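Updated November 11, 2025. Most of these come from site owners who have just been pitched a package and want a second opinion before signing.

## Link packages and search rankings: common questions

**An agency says it can guarantee the first page. Can it?**

For some phrase, sure. Ask which one. If you run a shop in Clestmont, ranking first for your own shop's name is worth very little, and you probably have that already. We have read guarantees where the agency picked the phrases after the work was done.

**What is a "domain power" score, and should I care if mine is 30?**

It's a number a software company made up to sell software. Search engines don't use it. It can be handy for a rough comparison between two sites in the same trade, but I wouldn't pay anyone to raise it.

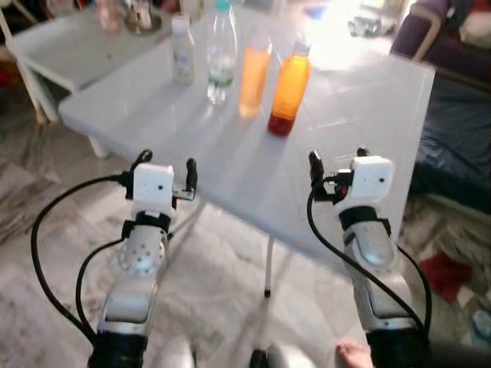 Scores like that also move when the vendor changes its formula, so a jump in May may mean your site got better, or it may mean someone else's math did. Look at visits and orders first.

**Nirkby offered us 143 links for $800. Is that a good price?**

Ask for the list before you pay. If they won't show it, you have your answer. If they will, open ten of the pages and see whether a person would ever read them. When we did this with a list a customer forwarded, most of the pages were directories linking to other directories.

**Our traffic dropped. Do we need to disavow our bad links?**

Probably not. Check the boring things first:

- Did somebody block the site in robots.txt during a redesign?
- Did old addresses stop redirecting?
- Is the analytics tag still on every page?
- Did the same thing happen this time last year?

Čestmír Beneš went through one site, Corthorpe, where the owner had been quoted $1,496 for a "toxic link cleanup." The tracking code was missing from the new template. Visits hadn't dropped at all.
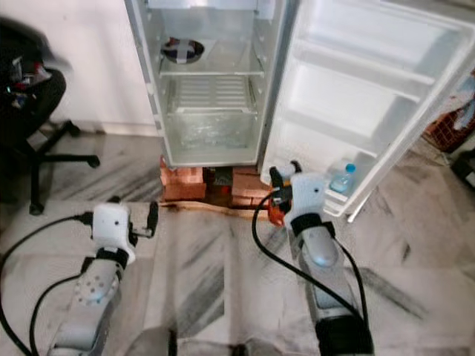
If you've had an actual manual action, you'll find a notice in Search Console. An email from a stranger with a red chart in it doesn't count.

**Is the Tóth plugin any better than the free ones?**

It writes titles and a sitemap, and so do they. The paid version adds a traffic light that turns green when you repeat your keyword enough – I'd ignore the light.

**How long should we wait before judging an agency?**

A few months is fair for rankings. Work is another matter. You should see a list of changed pages every month, with dates, and if all you get is a graph, ask for the list again.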